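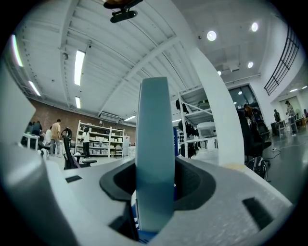
Ballholm, September

The Vetoven Hand-Held Gripper, and how it got on with us

Hello, and thank you for finding your way to this page. If you have come from the Kovács parts list you will already know what a hand-held gripper is for, and you can skip to the notes on fingers, which is where most people's questions come from. Everyone else, put the kettle on, because I do tend to go on a bit once I get started on this one.

We have been selling grippers at Worosier for a good while, mostly to small workshops and teaching labs, and we make a point of trying everything ourselves before it goes in the shop. My name is Kuo-hua Man and the trying out is largely my job, which suits me very well. The Vetoven came to us alongside the older Kovács hand unit that many of you already own, so I ran the two side by side over the same set of tasks, and the notes below come out of that.

What it is

The Vetoven is a gripper you hold and work yourself, with a camera looking out past the fingers. You pick things up with it, you put things down with it, and the camera keeps a record of the whole business from the gripper's point of view. The body is light grey with a matt finish, and the finger plate stands up out of a deep black recess with a soft, rubbery rim to it. The plate is flat and rounded at the top. I mention the matt finish because I have come to care about it a great deal. We work under long fluorescent fittings with a few round recessed lights over to one side, and a glossy body under lights like those will throw bright patches straight back into the lens. The Vetoven body stays nice and even. The arms are white and a touch smoother, and they do catch a bit of light along the curve, though I haven't found it troublesome in use.

The view from the camera

You get a very wide view, wider than the Kovács by a comfortable margin. Hold it low and tilt it back and you will have the roof beams, the far wall and half your colleagues in there as well as the fingers. Some customers love this and some don't! If you are recording for your own project and want plenty of the room in view, so that the tracking software has lots of fixed edges to hold on to, then it is lovely. Our trusses and brickwork do very nicely for that. If your room is busy and you would sooner keep people out of it, point the gripper down at the bench before you start recording, and tell everybody what you are up to. We record with the whole team going about their day, and they have all agreed to it beforehand.

Focus is set for things at a working distance in front of the fingers. Anything very close to the lens, and that includes the nearer finger when it is off to the side, goes soft. I wrote to Vetoven about this, as I thought I might have a poor sample, and they were very kind and explained that it's set that way on purpose. Once I had stopped fretting over it I found that I didn't mind. The Kovács is sharper close in and muddier across the room, so do think about which you need.

How it compared

I gave both units the same basket of jobs: cardboard boxes, soft cloths, a mug with a handle, a ring of keys, and a row of plastic storage bins to be lifted off a shelf and put back on. Each job was done 17 times with each gripper, by the same pair of hands (mine), with a decent break between them for the sake of my wrist.

With the boxes and bins there was very little in it. The Vetoven felt more settled on the wider bins, and I put that down to the flat plate, which sits squarely against a straight side. On the mug both did well by the body and both were a bit hopeless by the handle until I slowed down. Cloths were the Vetoven's best job by far. It gathered up a folded tea towel without shoving it along the table first, something the Kovács never quite managed for me.

The keys, I'm afraid, go to the Kovács. Its narrower tips get under a small flat thing in a way that the Vetoven's broad plate can't, and if your days are full of washers and coins I would say keep the one you've got. Vetoven do offer a slim tip, and I have one on order, and I will add to this page when I've had a proper go with it.

In the hand

The Vetoven is the heavier of the two, at 316 grams more once the camera is fitted. You do notice it. For short sessions it's no bother at all, and the weight sits well back over the palm so that the fingers don't dip. After a long morning I was glad to set it down. If you share one gripper among several people, as a lot of schools do, I'd suggest swapping over every half hour or so, and there's a wrist strap in the box which I would ask you please to use. We have a concrete floor here and I wince every time.

The trigger has a longish pull with a firm stop at the end. My own preference is for something a little lighter, but people with bigger hands than mine have told me that it's just right for them, so I've left it alone. It can be adjusted with the small hex key supplied, a quarter turn at a time.

Fingers and fitting

Changing a finger takes a couple of minutes once you have done it before, and rather longer the first time. Work over a tray. There are four screws, all the same length, and they are small enough to vanish for good. Slide the old plate up and out, wipe round the inside of the recess with a dry cloth, and press the new one home until the rim closes round it. Don't put oil on the rim. I did so early on, meaning well, and it picked up every bit of fluff in the building.

Check the camera after any finger change. Vetoven's own software has a short routine for this, with a printed card that you hold up in front of the gripper, and it asks for 100 frames before it is happy. Let it have them all. I have tried stopping early and the opening width came out wrong for the rest of the afternoon.

What comes in the box

The gripper with camera fitted
One pair of standard fingers
Wrist strap
Hex key
Printed calibration card
Cable for charging and for copying recordings across
A paper guide, which is short and well written

The slim tips, the spare rim and the carry case are sold separately. The case is worth having if yours is going to travel between rooms. Ours spent its first few weeks being carried about in a jumper.

Will it work with my arm?

This is the question I'm asked most. The fingers share a fitting with the Vetoven arm-mounted gripper, so a pair you've been using by hand can go straight on to the arm with no adapter. For other makes you'll need a plate, and we can cut one for the more common wrists if you send us the hole pattern. Kovács fingers won't fit the Vetoven, nor the other way about, and please don't try to persuade them. Somebody did, and the recess didn't recover.

Trying one out

You are very welcome to come and use both grippers at our Ballholm workshop before you decide. Bring the things you need to pick up, even if they're awkward or a bit mucky, as you'll learn much more from your own bits and pieces than from my mug and tea towels. Mornings are best, and we ask for a little notice so there's a charged one waiting for you. If you can't get to us, we do lend by post within the country for a refundable deposit.

Returned loan units are cleaned, fitted with a fresh rim and sold on at a lower price when we have enough of them. Ask for Kuo-hua when you ring and I'll tell you what's on the shelf.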